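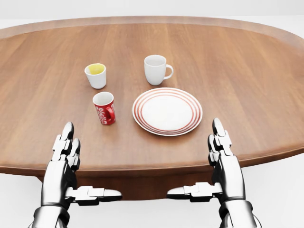
复位姿态，头部相机视角，双手停在桌沿外侧，掌心相对

仿真工位复位后左手拇指首次上抬偶发3121，求排查思路
版块：仿真与数字样机 > 双臂工位

tendon_slack
楼主
工位是Kirilcombe那套双臂台的仿真版，手是Surkach的银色指节手，驱动层用Yeoh，仿真和任务调度在Luris里跑。实机还在，6月之后主要跑仿真，实机每周五开机一次做标定核对。

现象：复位完成，状态机进入READY，没有报警。下发第一段轨迹（双手抬起、越过桌沿、到红杯上方的预抓位），偶发3121，报警源是左手拇指远节与桌体接触力超限。右手走镜像轨迹，没有出现过。报警之后清错、重新复位，多数情况下能继续跑，但批处理夜里停在那里就是一晚上白跑。

已经做过的：
换过物品摆放的随机种子，有的种子报，有的不报，同一个种子重跑也不是每次都报。
红杯整个从场景里删掉，仍然报，所以排除杯子。
轨迹首段速度减半，频次下降，没有消失。
物理步频2000 Hz，没有动过。

桌子是椭圆桌，带一圈凸起的边，下面的桌裙往里收。复位姿态下拇指水平朝内，高度在桌沿以下一点，其余四指朝上。实机的复位姿态就是这样定的，原因是实机手停在桌面上方会挡住顶部标定相机。仿真这边直接抄了实机的关节角。

请教两点：一是为什么只有左手；二是复位姿态要不要改。

frame_drop
视角里手指和桌面是重叠的，指尖一直伸到红杯下方的高度。先确认一下是不是已经穿模了。初始穿透被求解器弹开，第一步接触力就会很大，这是最常见的。

tendon_slack
楼主
没有穿模。头部相机是斜俯视，手在桌沿前面，投影上盖住了桌面下部。用侧视图看过，手指和桌边之间有空隙。复位后读接触列表，是空的。

kgm2
接触列表为空不等于距离够。查一下碰撞体，不要看渲染网格。椭圆桌的碰撞体一般有三种做法：凸包、凸分解、若干盒子拼。如果是整体凸包，桌面和桌裙之间那段内收会被填平，拇指下面本来该空的地方是实心的。拇指停的高度正好是这一段。

Luris里打开碰撞体显示，从侧面看一眼桌裙。

tendon_slack
楼主
看了。是凸包，桌面和底座合成一个网格导入的，内收部分确实被填满。拇指尖到凸包表面的间隙，读数6 mm。渲染网格上看要宽得多。

但6 mm仍然是正间隙，复位时不会接触。而且左右对称，解释不了只有左手报。

kgm2
间隙6 mm，接触余量设的多少？

tendon_slack
楼主
2 mm，默认值。

kgm2
那还剩4 mm给控制误差。拇指从水平位置开始抬腕的时候，如果腕部先动、拇指后动，拇指尖走的是一段弧，会先往前再往上。这段弧够不够得到凸包，取决于两个关节的启动时差。

建议先做两件事，顺序不要反：
把桌面、桌边、桌裙拆开，各自做凸分解，重新导入。
把左手首段轨迹的拇指尖位置逐步记录下来，和右手镜像后相减。

如果先改碰撞体，报警很可能就没了，左右不对称的原因也就没机会看到了。所以是先记录，再改。上面的顺序我写反了，以这句为准。

pinion_low
不同意在碰撞体上花时间。复位姿态本身就不合理。两只手停在桌沿外侧，拇指低于桌面，每次开工都要绕桌沿一圈，等于每个任务开头强制走一次最容易碰的路径。把复位位抬到桌面以上、腕部后撤，问题直接消失。仿真里没有顶部标定相机遮挡的问题，没必要照抄实机。

tendon_slack
楼主
考虑过。顾虑是仿真里跑出来的策略要回实机，起始姿态不一致，首段就成了分布外。

pinion_low
首段可以用固定轨迹过渡，不进策略。实机从低位抬到高位用脚本，到位以后再交给策略。很多台子都是这么做的。

kgm2
脚本过渡可以，但脚本走的还是同一段弧，实机的桌沿还在原处。你只是把问题从仿真里移走，周五上实机的时候再遇到。这个报警目前是仿真里免费给的，应该先查清楚。

pinion_low
实机桌裙是内收的，没有那块填实的凸包，间隙大得多，遇不到。你自己刚说的。

kgm2
实机遇不到桌裙，会不会碰到桌沿下缘没有数据。左手如果确实比右手早动或者晚动，实机上一样存在，只是余量大所以没有表现。余量会随腱绳松弛变小。

pinion_low
这是两件事，可以分开处理。批处理先恢复，时差慢慢查。

frame_drop
同意分开，但楼主先把记录做了再改任何东西，改完就复现不了了。

tendon_slack
楼主
记录做完了，结果如下。

左手：腕部俯仰先启动，拇指根部屈伸晚启动。在这段时差里，拇指尖向桌体方向前移，之后才上升。
右手：腕部和拇指根部基本同时启动，拇指尖没有明显前移。

报警的几次，左手时差都偏大；不报警的几次，时差偏小。时差本身每次不一样，所以同种子重跑结果也不同。

轨迹文件左右是严格镜像的，逐点核对过，文件没有问题。时差出现在Yeoh驱动层以下。

bus_analyst
同种子重跑结果不同，这一条最值得注意。物理本身如果是确定性的，时差又不固定，说明指令到达时刻不固定。Yeoh是作为独立进程跑的，还是编进Luris里的？

tendon_slack
楼主
独立进程，共享内存通信。这样做是为了实机和仿真用同一套驱动。

bus_analyst
左右手是一个实例还是两个？

tendon_slack
楼主
两个实例，左手一个，右手一个。左手实例另外挂了日志写盘。

bus_analyst
日志是同步写还是异步写？

tendon_slack
楼主
查了启动参数，同步写。这个是很早以前查左手腕部编码器的时候加的，后来没有去掉。右手没有。

bus_analyst
那左右差异基本有着落了。同步写盘阻塞控制线程，指令分两批写进共享内存：腕部一批，手指一批。阻塞落在两批之间的时候，腕部指令已经生效，手指指令还没到，仿真按自己的节拍继续往前走。时差等于阻塞时长折算的仿真步数，取决于当时磁盘忙不忙，所以每次不同。夜里批处理磁盘负载重，应该更容易报，你可以对一下时间。

修法有几层：
左手日志改异步，或者直接关掉。
腕部和手指指令合成一帧，带序号，一次提交，仿真侧只认完整帧。
仿真改为锁步模式，没有收到本步完整指令就不推进。

只做第一层能解决大部分，第三层才是根本。不做锁步，后面换台机器、多挂一个进程，还会以别的形式出现。

frame_drop
锁步会变慢，批处理吞吐要掉。

bus_analyst
会掉，掉多少看驱动侧延迟。但不锁步的数据，同种子不可复现，这批数据做回归对比没有意义。吞吐再高，也只是更快地得到一批不能对比的数据。

pinion_low
对采集任务来说可复现没那么要紧，实机本来就不可复现，时延抖动留着还算一种随机化。

bus_analyst
随机化应该显式加，分布已知，种子可控。磁盘阻塞造成的抖动分布未知，而且只加在左手上。策略会学到左手拇指总是慢一点。

pinion_low
左右不一致这一点我接受。其他的保留意见。

kgm2
补充一个实机侧的检查。既然实机用的是同一套Yeoh，左手实例的同步日志在实机上是不是也开着？

tendon_slack
楼主
开着。启动脚本是共用的。

kgm2
那周五开机之前先关掉，再做标定核对。之前周五核对里如果有左手拇指到位时间的记录，翻出来看一下是不是一直比右手慢。如果是，而当时是靠调腱绳预紧去补偿的，那现在预紧值是偏的，关了日志以后拇指会偏紧。

tendon_slack
楼主
翻了核对记录。左手拇指确实调过预紧，备注写的是"响应偏慢，收紧"，右手没有动过。

kgm2
那就要按出厂流程把左手拇指预紧重做一遍，不要在现值上往回退，退几圈没有依据。顺序：

驱动日志关闭，确认左右两个实例的启动参数一致。
断使能，手动把拇指推到水平位，松手看是否回弹。偏紧的话会往掌心方向收。
松开预紧螺母到无张力，按Surkach手册的步骤从零重新上紧，用测力计读，不要凭手感。
上使能，空载往复，让腱绳在滑轮里走顺，再复读一次张力。第一次读数不作准。
重做拇指零位。预紧改了零位必须重做，这一步经常有人漏。
左右手跑同一段镜像轨迹，比到位时间。

做的时候手停在桌沿外侧这个位置不方便，拇指离桌沿太近，测力计放不进去。先把双臂后撤到维护位。

pinion_low
看，复位姿态还是碍事的。

kgm2
维护位和复位位本来就应该是两个姿态。这个不构成改复位位的理由。

wet_grease
插一句，拇指水平长时间停着，远节腱绳是一直受力的。实机停机过夜如果也停在这个复位位，腱绳蠕变会比四指快。我们那台后来加了停放位，拇指自然内收，断使能前先走过去。和楼主的报警没有直接关系，但你既然要重做预紧，顺便把停放位加上，否则过一段又松了。

tendon_slack
楼主
目前断使能就是停在复位位。停放位可以加。

waiting_for_ik
问个旁边的问题。碰撞体改成凸分解以后，杯把有没有一起处理？白杯和红杯的把手都是环，如果杯子也是整体凸包，环是堵死的，手指穿不进去，抓把手的任务全部是假失败。

tendon_slack
楼主
杯子用的是资产包自带的碰撞体，刚打开看了，白杯把手是分段的，中间能过。红杯是凸包，把手堵着。两个杯子来源不一样。

waiting_for_ik
那红杯之前抓把手的成功率不能用。红杯离左手最近，分给左手的任务应该不少。

tendon_slack
楼主
是，左手任务里红杯占得多。那一批要剔掉重跑。

waiting_for_ik
盘子也查一下。盘沿下面如果被凸包填平，指尖插不到盘底，从侧边起盘永远起不来。和你桌裙是同一个毛病。

tendon_slack
楼主
盘子查了，也是凸包，盘沿下面是实的。之前右手起盘成功率低，一直以为是摩擦系数的问题，调了很久摩擦。摩擦系数退回原值，先改碰撞体再说。

frame_drop
建议写个导入检查脚本，凡是碰撞体为单一凸包、且凸包体积和渲染网格体积差得多的，直接拦下来。人看是看不过来的。

bus_analyst
体积比对薄壁件会误报，杯子本身中空，体积比一定大。得按用途分，容器类另设阈值，或者干脆要求容器类必须带手工碰撞体。

frame_drop
可以，按类分。

tendon_slack
楼主
更新进度。

日志：左右实例启动参数统一，写盘改为异步。改完以后，碰撞体不动，用原来报警最多的几个种子重跑，没有再出3121。左右拇指尖轨迹镜像相减，差值落到噪声里。

指令：腕部和手指已合成一帧，带序号，仿真侧丢弃不完整帧。丢帧计数接到了监控上。

锁步：做了开关，回归对比强制开，日常采集默认也开。吞吐有下降，目前可以接受。pinion_low的意见记录在开关说明里，需要关的人自己关，但数据要打标记，不能和锁步数据混放。

桌子：桌面、桌边、桌裙拆成三个体，分别凸分解。拇指下方的空间恢复了。

红杯、盘子：碰撞体重做中，旧数据先移出训练集。

复位姿态：不改，和实机保持一致。另加了维护位和停放位两个姿态，断使能前自动走停放位。

实机左手拇指预紧还没做，等周五。

pinion_low
停放位到复位位之间那段路径，桌沿检查做了没有？你又多了一段从桌沿旁边经过的运动。

tendon_slack
楼主
停放位在后撤位置，先后撤再收拇指，出来的时候先伸拇指再前移，全程离桌沿比复位位远。仿真里跑过，最小间隙出现在终点，也就是复位位本身。

pinion_low
行。

wet_grease
停放位断使能以后，腕部会不会下沉？Surkach的腕没有抱闸，靠减速器自锁，不一定锁得住。下沉了拇指朝哪边走要看一下。

tendon_slack
楼主
没有考虑到。周五在实机上测，断使能以后放一段时间再读关节角。

周五实机结果：
同步日志关闭后，左手拇指空载响应比右手快，和kgm2说的一致，预紧偏大。
按手册从零重做预紧和零位。第一次读数和往复之后的读数确实有差，按第二次的定。
重做以后左右手镜像轨迹到位时间一致。
停放位断使能，腕部有轻微下沉，拇指随之远离桌子，方向是安全的。上电后第一次必须先走维护位，已经写进启动脚本。

kgm2
腕部下沉量记一下，下次核对再量。如果变大就是减速器的问题，单独处理。

tendon_slack
楼主
已经加进周五的核对表。红杯和盘子的新碰撞体今晚22:00开始跑批，3121的报警暂时不屏蔽，出了再回来顶帖。

版块管理
标题加【已定位】，帖子保留，不锁。导入检查脚本的讨论请另开帖。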